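Chapter 4
Why Yellow Gets Your Attention

Think about the last time you walked down a busy street. Chances are good that the first thing you noticed was yellow: a taxi, a raincoat, a sign in a shop window. Color is one of the great pleasures of studying how people see, and yellow may be the most fun of all to start with!

In this chapter we look at how the eye sorts out color, and why some colors seem to jump forward while others hang back. We begin with light itself, move on to the cells at the back of the eye, and finish with the choices that designers make every day. If you worked through the prism activity in Chapter 3, keep your notes handy -- you will need them for Section 4.2.
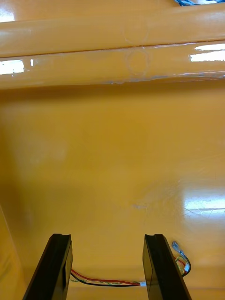 Reading time: 18 minutes

Figure 4.1 A glossy yellow-orange surface. Where would you draw the line between yellow and orange?

That question is harder than it sounds. When the painter Ovidiu Sima taught evening classes in Lunville, he handed out 117 paint chips running from lemon to deep orange and asked his students to split them into two piles. No two students split them the same way, and several changed their minds when they tried again after the break. Sima kept the results in a notebook, and we will come back to them in Section 4.4.

Part of the answer lies in the light. The human eye can pick up wavelengths from near 400 nanometers, at the violet end, up into the deep reds. Yellow sits in a narrow band between green and orange, so a small shift in wavelength is enough to change the name we give it. The rest of the answer lies with us -- our language, our habits, and the colors we have just been looking at.

Words to know: wavelength, cone cell, hue, saturation, afterimage

Before you read on, pick one yellow thing near you and write down three words for its color. Look at it again by lamplight tonight and write three more.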